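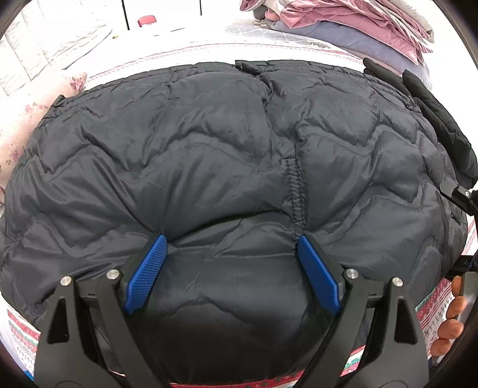

4. Washing down and puffer items

Read section 3 first if the machine is new – the drum needs one empty hot run before anything goes in it.

For jackets, vests, light comforters. Not for leather trim, not for anything marked dry clean only.

Before you start

1. Check the care label. If label and this guide disagree, go with the label.
2. Empty all pockets, inside ones too. Tissues are the worst.
3. Close zippers and snaps. Loosen drawcords.
4. Take off any fur trim or clip-on hood.
5. Look over the seams. Small hole – patch it first. Big hole – don't wash, the filling will come out and go straight to the filter.
6. Wipe collar and cuffs with a damp cloth and a drop of liquid detergent. Leave 10 minutes.

Note: No powder on this program. It doesnt rinse out of filling.

Washing

1. Load one adult jacket, or two kids' jackets. No jeans, no towels in with them.
2. Pull out the drawer. Detergent in the left slot only, up to the lower line. Nothing in the softener slot.
3. Turn the dial to Bulky/Down. Display shows 32, that's the minutes left for the short version.
4. Heavy soil – press Extra once. Display changes, wait for it.
5. Spin: leave on low. The machine will let you pick high. Don't.
6. Press Start, hold two seconds till it beeps.

CAUTION: If the drum bangs or the machine walks, press Pause and wait for the door light. A puffer traps air and floats, then all the water weight ends up on one side. Open, turn the jacket over, press the air out with flat hands, restart.

CAUTION: Never use high spin with a waterproof shell. Water can't get out through the fabric.

7. When it ends, run Rinse again. Suds still showing – run it one more time.
8. Lift out with both arms underneath. Wet filling is heavy and will tear the inner walls if you pull it up by a sleeve.
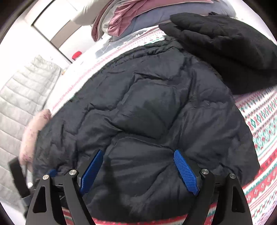 Drying

1. Clean the lint screen.
2. Put in two or three clean tennis balls. Dryer balls are fine too.
3. Set heat to Low. Set time by hand – the moisture sensor reads the shell, not the filling, and will stop way too early.
4. Stop every half hour. Take the item out, shake it, break up clumps with your fingers, put it back.
5. Keep going untill there are no lumps and no cold spots. Thick ones can take three rounds or more.
6. Hang overnight somewhere with air moving. Do not pack it away the same day.

Note: No dryer? Flat on a rack, turn it morning and night. Allow a couple of days. Keep off radiators.

If something goes wrong

Filling in clumps after drying – still damp inside. Back to Drying step 3.
Flat sections – hand fluff, then ten minutes on Low with the balls.
Smell – not dry. Rinse again and dry again, don't spray anything on it.
White streaks – detergent. Rinse, no soap.
Code 472 on display – load out of balance, see the caution under Washing.
Code 472 three times in a row – check the feet are level (section 2), then call Mukton service.

Storage

Hang loose or fold once, in a cotton bag. No vacuum bags. Shake out when the season starts.

Filter: clean after every down load. Tray under the flap, old towel on the floor, turn the cap slowly. See section 6.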